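A Notebook Cover and a Box of Old Papers

27 May 2025

Hello again, crafty people! I promised last time that I'd get back to paper, and I have, because I've spent most of this month hunched over a stack of book board and a glue pot (and there is glue on my good cardigan to prove it).

The project this time is a recovered notebook. I had a plain Plondby one sitting in the drawer since December, the kind with a dull gray cover and lovely thick pages inside, and I couldn't bring myself to use it looking like that. So I pulled out my box of paste papers and went digging for something blue.

If you haven't made paste paper before, please try it, it's so much fun. You cook up a simple flour paste, stir in acrylic paint, brush it over damp paper and then drag things through it. I used an old comb and the end of a cork. My first 4 sheets were far too wet and the pattern just slid back into itself, so let the paste cool right down before you start. Mine sat for a whole afternoon after that and behaved much better!

For the cover I cut the paper 12 mm bigger than the board on every side, then folded the corners in tight with a bone folder. I used Ileck glue, the matte one, put on thin with a flat brush. Work from the spine outward and smooth as you go. I got one bubble near the bottom and pricked it with a pin, and now I can't find where it was.

The spine looked bare, so I added a strip of dark green book cloth and rubbed a little gold wax along the edge with my finger. Too much gold, if I'm truthful. I went back over it with a soft rag and some brown ink and it calmed down nicely. 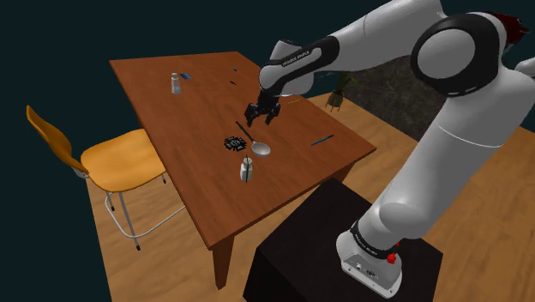
Once the cover was dry I pressed the whole thing under my heaviest cookbooks overnight with wax paper between the layers. Don't skip the wax paper. I did once, and I now own a cookbook with a diary attached to it.

The endpapers are from a pad of 300 gsm card that I got at the Pesatholm craft fair, and I think they're a bit too stiff. Next time I'd go lighter so the cover opens flatter. I stamped a small fern in each corner and left the rest plain.

Lucie Gagnon wrote in to ask whether paste paper cracks on the fold. Mine hasn't so far, Lucie, but I do keep the paint thin along the fold lines and give it a rub of clear wax before gluing. If anyone has a better trick, send it over and I'll put it in the next issue.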